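Caldeira Community Laundry and Mending Program: Progress Report to the Skolturico Fund

June 8, 2024
By Ermelinda Bragança, Program Manager

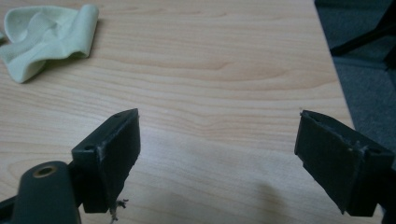
The program completed its first full grant period in the Caldeira district with the main service open to residents and the mending classes under way. The report covers spending, use of the service, staffing, and the work planned for the next period. It follows the outline agreed with the Fund when the grant was signed.

Background

Many apartments in the older part of Caldeira have no washing machine and no space to install one. The last coin laundry in the district closed before the program began, and residents told us that they were carrying their wash by bus to Flumau. The grant was awarded to open a low-cost laundry on the ground floor of the former Dedus print shop and to run mending classes in the adjoining room.

Use of the service

The laundry handled 2,091 loads during the period. Our target was 1,000. The difference is explained in part by larger households, which use the service more often than our original survey suggested, and in part by a stretch of wet weather during which residents who normally dry clothes on balconies came to us for the dryers.

Late afternoon remains the busiest time. We extended evening hours on a trial basis and have kept them. Morning use is still low, and we have offered those hours to the senior center, whose members prefer a quieter room.

Mending classes

Classes cover hems, buttons, zippers, patches, and the care of bed linens and towels. Attendance was uneven at the start. The first course was taught as a fixed sequence, and people who missed a session tended not to return. Joar Dalen, who leads the classes, rewrote the course so that each session can be taken alone. Attendance has been steadier under the new plan, and around 100 residents have now taken at least one session.

Participants asked for more time on machine sewing. We own too few machines to meet that request in full, and sessions on machine work are booked well ahead. A smaller number asked for help with children's clothing, and a session on letting out seams has been added.

Facilities and equipment

The drains were the most serious problem of the period. The pipe serving the back row of washers was found to be too narrow for the load, and seven machines had to be taken out of service while it was replaced. The building owner paid for the pipe. The program paid for the floor repair that followed, using money set aside for signs. The signs have been postponed.

Lint filters on the dryers are now cleaned at every shift change, and a written log is kept by the door. Water use per load is slightly above the figure given by the supplier. We have asked the supplier to inspect the inlet valves and are waiting for a date.

Staffing

One attendant left during the period and was replaced after a gap of several weeks, during which Mr. Dalen and I covered the evening shift. All attendants have completed first aid training. The position of assistant instructor remains open. Two candidates were interviewed, but neither was available in the evenings.

Budget

Spending is within the approved total. Electricity and detergent ran over their budget lines as a result of the higher number of loads. Staff costs were below plan during the vacancy, and the balance was used to cover the overrun, as the grant terms allow. Income from wash fees was higher than forecast and has been placed in the maintenance reserve. A full statement will be sent separately by our accountant.

Next period

In July we will begin a pickup service for residents who cannot manage stairs, starting with the streets nearest the laundry. A van has been lent to us for the trial. We will report on its cost before asking for any change to the grant.

We also request the Fund's approval to move the unspent portion of the printing line to the purchase of sewing machines. A supplier's quote is attached to the financial statement. A decision before the autumn course schedule is set would allow us to open more places in the machine sessions.

Questions about this report may be sent to the program office in Caldeira.

3 comments
7 shares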